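News > Releases > Household

Gellwood opens small-item tidying service in Jillach

By the Gellwood media desk
April 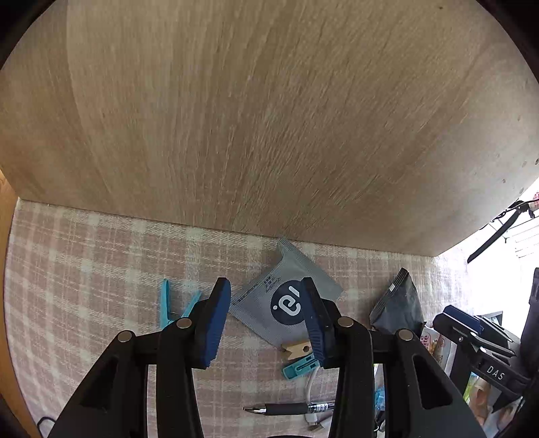 What does the service cover? Small household things that have no set place, such as clothes pegs, charging leads, pens, clips and sachets.

Gellwood will begin taking bookings for its small-item tidying service in Jillach this month. Each visit runs for 2 hours and deals with a single shelf, drawer or cupboard, with the contents laid out on a cloth and sorted in front of the householder.

Storage trays are supplied by Strazds and come in 22 sizes. Leads are coiled and labelled by device. Pegs and spring clamps go back to the laundry or the shed. Nothing is thrown out until the householder has agreed to it.

A trial under the name Godum covered 47 homes. The kitchen drawer was the most common request, followed by the shelf beside the bed.

The first round has 280 places. Bookings open at 9 am through the Gellwood office, and a colour-coded label sheet is included with every visit.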